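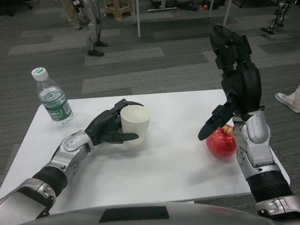
Latifa El Sherbiny reckons I'm daft for drinking more in July and still getting headaches. Salt, she says, I'm sweating it all out.

So I tried it! Pinch of salt and a squeeze of lemon on Thursday before my run (7 miles, far too hot, my own fault).

Tasted like a swimming pool. But no headache by teatime??

Might be the lemon. Might be that I skipped my third coffee. Anyone else do this, and how much salt do you put in?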